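Getting laundry off the bed: tips from a summer of trying out robot hands 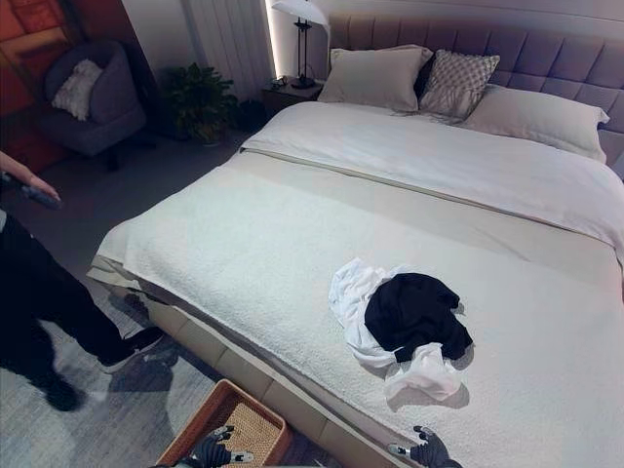

Black on white, on a nubbly blanket, with the wicker basket at the foot of the bed. Our standard bedroom test.

If you've been reading the Damlow workshop pages for a while you'll know I love a fiddly household job, and picking clothes up off a bed is one of the best. It looks like nothing. Then you give it to a pair of robot hands and you find out how much your own fingers have been doing all these years! We spent most of August on it, comparing the Kallia fingered hand with the plain two-jaw Zalthorpe gripper, and these are the tips I'd pass on to anyone setting up the same thing at home or in a club.

Start with the blanket, not the clothes

The hardest part of the job is leaving the bedding where it is. A smooth duvet is kind to you, as fingertips slide across it and come up with only the garment. A textured blanket is another matter. The little loops catch on any sharp edge, and the Zalthorpe jaws would happily lift shirt and blanket together. Run your own fingernail over the cloth first. If it snags, so will the gripper.

Tuck the blanket in at the foot if you can. When it hangs down one side it creeps every time you pull, and after five or six goes your starting point has moved.

Pinch high, then lift

Go for the highest fold in the pile. Both grippers did far better with a ridge of cloth to close on than with a flat bit of sleeve. With the Kallia hand, bring the fingers down half open and let them meet about a thumb's width above the bedding. With two jaws, turn them so they close across the fold.

Lift straight up for a hand's height and stop. Count to two. Anything that's going to drop will usually drop then, over the bed where you can get it back, and you won't be chasing socks under the armchair.

How they got on

We gave each one 200 picks from the same sort of heap, two garments, one draped on the other.

Kallia fingered hand: slower to close, lovely on thick cotton, good at taking just the top garment. The fingertips want a wipe with a damp cloth at the end of a session - fluff builds up in the joints.

Zalthorpe two-jaw: quick, simple, very forgiving if your aim is a bit off. Took the blanket along on 74 of its picks, nearly all of them before we put rubber on the jaws.

Economou controller: we ran both through this one. The force dial is a joy, and you can save settings under names. Mine are called Towel, Shirt and Careful.

The rubber, by the way, was a strip cut from an old washing-up glove, held on with double-sided tape. Rough side out. It made more difference than anything we paid for, and I was so pleased that I did the kitchen tongs as well.

Light and colour

Dark clothes on a pale bed are easy for a camera to find. White on white is where the fun begins. A bedside lamp switched on low down at one side helps, as you get a bit of shadow round the edges of each fold. The big ceiling light washes it all out. If you're buying nothing else, move a lamp.

Watch black clothes too. The camera finds the outline all right but loses the folds inside it, so the gripper goes for the middle and gets a handful of nothing. Aim for an edge instead and you'll be fine.

Where to put the basket

Close! Ours started by the door and half of each run was spent carrying. At the foot of the bed, turned at an angle, one hand can be over the basket while the other is still busy with the clothes. Pick one with a wide opening. Wicker is pretty but have a feel round the rim for loose ends, and snip them off or they'll hook a cuff on the way in.

Let go low down. Opening the fingers from too high means a sleeve left hanging over the side, and then you have a second job.

Small things worth doing

Empty the pockets first. A coin in a gripper joint is a miserable hour with tweezers.

Do up the buttons on shirts, or at least the top one.

Keep your shoelaces tied and your feet back from the base while the arms are moving, and have the stop button where you can reach it.

Write down the force setting that worked, with the name of the garment. We have 12 so far on a card stuck to the inside of the cupboard door.

Next up is fitted sheets. I've tried one corner with the Kallia hand and got it on the second go - more on that once I've managed the other three.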